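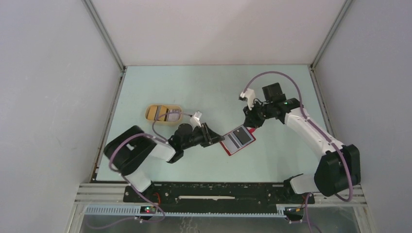
Roy Hollis asked, after reading our last report, why the cell at Pemthorpe was stopped so often when the arms themselves had no fault. He wrote that he would like to see the cables treated as a maintenance item with its own line in the plan. We agree with him, and this report begins with that.

Cables. On both arms a purple cable runs back over the elbow. In August the left one was pulled out of its connector 2 times, always with the arm fully extended. We now leave a longer loop at the elbow and check it every 50 hours of running. The part that hangs over the front beam is still not fixed. We wait for clips from Crabtree.

Grippers. The fingers of both grippers were taken off, cleaned and tightened. After this we run a slow test, in which the two arms go to the same flat part from the left and from the right. The test takes 30 minutes and is done before every shift.

Rails. The left side rail shows dark and brownish wear near its lower end. We did not replace it yet, and we ask Gelen to confirm if this cost can go in the present budget.

Open points for the next period: the clips, the rail, and a spare gripper for the Ternlow cell, which has the same arms and no spare parts at all.

Jan 11, 2026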